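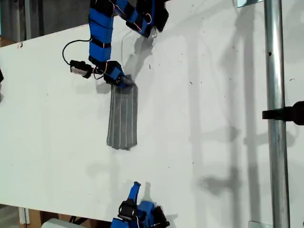 Re: [breltstead-residents] Break-ins at the Gruklow Road garages

Replying to the message below, as I was at the meeting with the police last month and have kept notes. I'll take the points in the order they came up.

First, the number of garages. There are 174 on the site, counting the row behind the flats that was added later. The figure in the parish newsletter was wrong because it left that row out. It matters here because both of the garages broken into in November are in that row, and people who rent there have told me they weren't sure the warnings applied to them. They do.

Second, what was taken. I can only speak for the things that have been reported. From the first garage it was two bicycles and a set of socket spanners. From the second it was a petrol generator and a box of hand tools. The total on the claim form for the second one came to £2,186, and the insurer has asked for receipts for everything over fifty pounds. The owner had receipts for the generator but not for most of the tools. If you keep anything of value in there, photograph it now, with the serial number where there is one, and put the pictures somewhere other than the garage. Old bank statements are also being accepted as proof of purchase, at least by that insurer.

Third, how they got in. The officer's view was that the handle on the up-and-over door had been forced in both cases and that it would have taken less than a minute. These are the original doors with the T-shaped handle in the middle. The lock barrel behind the handle is soft and turns if you put enough weight on it. The newer doors, with the two side bolts, were left alone. There were marks on one of them, but the tenant thinks those were already there, so I wouldn't read much into it.

On your question about the van: yes, a van was mentioned, but please be careful how this gets passed on. One resident saw a white van with its lights off near the Qaisi shop end at twenty to four in the morning, on the night of the second break-in. They did not get a number plate. A white van is also parked there on plenty of ordinary mornings and belongs to someone who works early shifts. He has already had one unpleasant note left under the wiper. Whoever left it should stop. If you saw something, ring 101 and tell them, and don't put registration numbers on this list.

The police would still like to hear from anyone who was on Gruklow Road or the footpath to the allotments between three and half past four that morning. They are also asking for doorbell recordings. Most of these are wiped after a month unless you save them, so some may be gone already. You don't need to watch the whole night through first. Save the file and they will look at it themselves. The officer said a recording showing an empty road is still useful to them for working out times.

Fourth, the lights. The lamp at the corner of the new row has been out since the summer. I reported it in August and again in October and have a reference for each. The council says the post isn't theirs and that it belongs to Prinorus, who manage the garages. Prinorus told me on the phone that the post was transferred when the road was resurfaced. I have asked both of them to put that in writing. So far I have a reply from the council only, and it repeats what they said before. If you rent from Prinorus, please write to them yourself as well and mention the lamp. They log complaints by tenant, and at present it looks as though only one person minds.

Fifth, the locks. Prinorus will let you fit your own extra lock as long as you don't drill through the frame. A floor-mounted door defender is allowed, but it has to be taken up if the tenancy ends and the holes filled. Side bolts have to be fitted by their contractor. I asked what that would cost and was told someone would get back to me. I'll post the price when I have it.

I don't support the idea of a gate across the entrance. The last time this was looked at, the fire service wanted a wider opening than we have room for, and the refuse lorry uses the turning space. It would also need a planning application. I'd sooner see the lamp mended and the old handles replaced, and both of those could be done this winter.

As for a rota of people walking round at night, the officer asked us not to, or at any rate not to approach anybody. If you hear something, ring 999 if it is happening at the time. Several people said they had heard banging on the night of the second break-in and assumed a neighbour was loading up for a journey. Ring anyway.

The next meeting is in the hall at half past seven, date to follow once the booking is confirmed. I have asked for someone from Prinorus to come.

Garage 61, Gruklow Road

> Hello all,
>
> Is there any news on the garage break-ins? I've been away and have
> only caught up with half of the messages. I rent one in the new row
> and would like to know what was taken and whether they were picked
> at random. Mine still has the old handle.
>
> Somebody in the shop told me there was a van involved and that the
> police know who it belongs to. Is that right? I have a doorbell
> camera that covers part of the road but I haven't looked through it.
>
> Also, has anything been done about the lamp on the corner? It was
> pitch black when I put the car away last night. Could we not have
> a gate, or take turns to walk round?
>
> Thanks,
> Garage 158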